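Gripper trials – your questions

Which grippers have you tried so far?
Two on the same arm: the Fladasa parallel one and the Bronduritz. I gave each of them 200 block picks before I let myself have an opinion, and I rather like the Fladasa!

Why wooden blocks?
They're cheap, they're plain and they don't mind being dropped (my first 47 goes were mostly dropping).

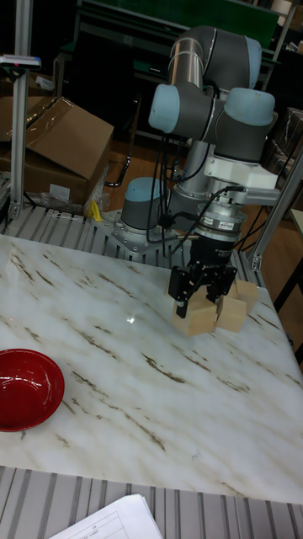 Parallel gripper among the three blocks, red bowl off to the left.

Do I need a fancy controller?
Nope – I use a Cai and it's fine. Swapping grippers takes me 30 minutes, cables included.

Can I borrow your settings?
Of course! Drop me a line and I'll send them over.
Anahera Pirihi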